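3.2 Sampling and weighting in the Illport poll

The referendum on whether Illport should leave the Ellum fares union was decided by a narrow margin, and every published forecast had put the other side ahead. The last telephone poll was closed in November, nine days before voting. It gave the Stay side a lead large enough for most local reporters to treat the matter as settled. In this section we look at how that poll was put together and ask how much of the miss can be traced to the sample itself.

The polling firm, Nultano, reached 476 adults by landline and mobile. Quotas were set for age, sex and district, and the results were then weighted to match the most recent electoral roll. No quota was set for education or for whether the person had voted before. Both matter here. People who had left school at the minimum age were harder to reach in all districts, and those who were reached were more likely to say they had not made up their minds. The firm left undecided people out of its headline figure, so their later choices had no effect on the forecast.

We re-weighted the raw data in two ways. The first added education to the existing weights. The second also added a measure of past turnout, using the question on whether the person had voted in the previous council election. The first change cut the Stay lead by a little under half. The second took it down further, although Stay was still in front. Weighting alone does not account for the whole error.

Turnout was the other weak point. Nultano counted only those who said they were certain to vote. In the harbour district this removed many people who described themselves as likely to vote, and turnout there rose more than anywhere else on the day. A similar pattern was noted by Ritchie in her study of the Khương by-election, where people who had skipped several elections came back for a single question they cared about. 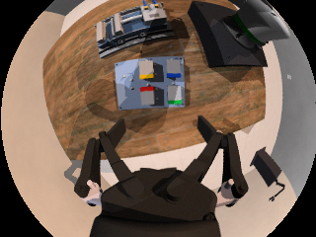
Figure 2. Simulated view of a tabletop with four grey blocks on a board, each block carrying one coloured band.

3.3 The prediction market

The market opened three months before the vote and stayed open until the count began. Contracts paid out in full if Leave won and nothing otherwise, so the price can be read as the chance traders gave to that result. For most of the period the price of Leave was low and moved very little. It reached 21 per cent on the eve of the vote – its highest point before the first district declared.

Two features of the price series stand out. First, it followed the polls closely. Each new poll was met by a move in the same direction within a day, and there were few moves of any size between polls. Traders seem to have had little information of their own, or to have placed little trust in it. Second, trading was thin. A small group of accounts made up most of the volume, and nearly all of them were held by people living outside Illport.

The market therefore cannot be treated as a separate check on the polls. If the price was built mainly from polling data, the two forecasts shared the same fault, and their agreement should have given less comfort than it did.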